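From: Endang Halim
To: wundside-list
Date: 2020-10-03
Subject: Re: [wundside] Bathroom fans, again

Tarigan wrote:

> The fan in my upstairs bathroom runs all day and the mirror
> still fogs up in the time it takes to find a towel. The man at
> the store says I need the Humix 200. I already own the Humix.
> Do I need a second Humix? Also the paint over the shower is
> coming off in pieces the size of playing cards.

Before you buy a second Humix, go hold one square of toilet paper up to the grille of the first one. If it sticks, the fan is pulling air. If it flutters to the floor, you own a noise machine.

Mine fluttered. I went up into the attic in February (do not go into the attic in February) and found that whoever built the place had run the duct up from the fan, over two joists, and then just let it stop in the insulation. The fan had been faithfully blowing shower steam at my Christmas decorations since the house went up. If your house is one of the Peltow ones on our side of the hill, I would bet money yours does the same, as I have been in two others and they both did.

The fix was a length of rigid duct, a roof cap, foil tape, and a roofer who charged me more than the other three put together. Get the insulated duct. I got the plain kind first, and it sweated all over the ceiling, so I had the pleasure of buying duct twice.

Other things I would check:

The gap under the door. Air can't go out if none comes in. Mine had a thick new bath mat shoved up against it, bought by me.

The flap in the fan housing. Painted shut in one of the houses I mentioned. Butter knife.

The timer. Let it run after the shower, and then let it stop. All day is too much, and you are paying to heat that air.

As for the paint, scrape it, let it dry for longer than you want to, prime, and paint. Don't do it before the fan works or you will be doing it again. I speak as a man on his third coat.

I put my notes on the duct up on my page, with this at the top:

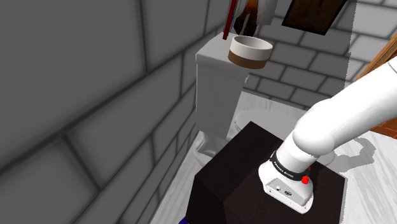

Bathroom, computer rendering.

The receipt for the roofer is in there too, if anyone wants to feel better about their own.

Tarigan, if the toilet paper sticks, write back and I'll think of something else.

Endang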